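Folding flat mailer blanks – which end first?
Packing and Shipping board, 22 replies, page 1

tapegun_lou
February 19, 2018
I switched from tape-up cartons to the one-piece folding kind, the ones that come as a flat cut-out with tabs and slots and a lid attached. Ordered a bundle of the Walevon ones in plain brown. I ship soap and small candles, so the size is right, but I'm slow at putting them together and one in every few comes out crooked. The front corners are the worst. The tab goes in the slot on one side and then the other side won't line up.

Do you start from the lid end or the wide end? And do you crease everything first or fold as you go? No instructions came with them.

gwuyts
Crease everything first. Every line, all the way over, then let it spring back. It takes a few seconds and the rest goes easier. If you fold as you go, the board bends where it wants to, and that is usually a little off the line.

Start with the base. Lid last.

Geert Wuyts

marlene_k
I don't crease first and mine come out fine. I've done it both ways and all I noticed was that my thumbs hurt more with the creasing. If the blank is cut properly the lines are already pressed in. If you have to fight it, it's poor board.

gwuyts
Pressed in isn't folded. On thin board I agree with you. On the heavier stuff the first fold is stiff and you will get a rounded edge unless you run it over once.

marlene_k
Maybe. Lou, what thickness are they?

tapegun_lou
The invoice doesn't say. They feel thicker than a cereal box and thinner than a moving box. Item number on the bundle is 712 if anybody has the catalog.

amancay_o
I have used those. They are the heavier of the two Walevon sells. I used the Lirnance ones before that and liked them more, but they stopped carrying my size.

My order is: side walls up, small corner tabs in, front wall up and over the tabs, press down until it clicks into the base. Then turn it and do the lid. If your second corner won't line up, check the first one. Most of the time the first tab is folded outside the wall when it should be inside, and you don't notice because it still holds.

tapegun_lou
I just went and looked at the three crooked ones from this morning. Two of them have the tab on the outside. So that's most of it, thank you.

pinecrate
Adding to this: look at which face is up before you begin. The cut leaves one side with a cleaner edge, and you want that outside. It also folds better in one direction than the other. I wasted half a bundle folding them backward when I started. They close, but the corners bulge and the lid sits up.

marlene_k
Half a bundle? You didn't stop after one?

pinecrate
I thought it was humidity.

gwuyts
It can be humidity too. I keep mine indoors, flat, with a board on top. If they stand on edge in a garage they bow, and a bowed blank never makes a square box.

tapegun_lou
Mine are standing on edge in the garage.

gwuyts
Then bring them in and lay them flat for a day or two.

amancay_o
A few words about the surface too, since it came up in the other thread. You want something that gives a little, so the blank doesn't skate around when you press on the creases. A bare table is too slippery for me. I know people who use a cutting mat, and that's good, but any mat that lies flat will do. Don't worry about it being pretty. It will get gray marks on it soon enough and they don't come out. Mine has a rubbed patch left of the middle and I have stopped trying to clean it.

I lay the blank lengthwise with the narrow end away from me and the wide panel close.
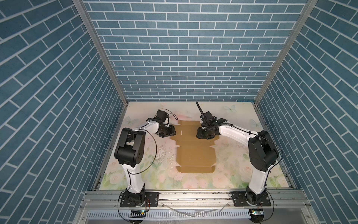 From there I can reach the tabs at the near corners without turning anything, and I only have to lean in for the flaps at the far end. If you lay it crosswise you end up spinning it four times per box. That doesn't sound like much, but on a day with 20 orders I feel it in my shoulders.

Also give yourself room on both sides. Your elbows go out when the walls come up.

Amancay Orellana

marlene_k
I do it the other way around, narrow end toward me. I'd rather have the fiddly flaps close and the big panel far, because the big panel just folds over in one move.

amancay_o
That works if you do the lid first. I don't.

marlene_k
I do the lid first, yes. The lid ears stay folded and out of the way while I do the rest.

gwuyts
With the lid up it catches my sleeve. But it's a matter of habit, the box doesn't care.

tapegun_lou
I tried both just now. Narrow end away is easier for me. I'm down to around a minute a box, and I was well over two this morning. I creased all the lines first on half of them and skipped it on the others. The creased ones look squarer, but it isn't a huge difference.

pinecrate
You'll get faster. Do them in batches of 6 or so, then pack those, then fold more. Folding a whole bundle ahead just fills the room with empty boxes. I had them on the stairs.

tapegun_lou
One more question. Does anybody tape the front, or is the tuck enough? The candles are heavy for their size.

marlene_k
Tape it. One short strip over the front edge. Tucks open in transit if something leans on them.

amancay_o
I use a paper sticker for light orders and tape for the heavy ones. The Amaral paper tape holds well on brown board, only press it down hard at the ends.

gwuyts
Tape, always. I had one come back empty in March of last year and I don't use stickers now.

tapegun_lou
Tape it is. The rest of the bundle is on the living room floor under a bookshelf plank. I'll post again when I've folded some of those.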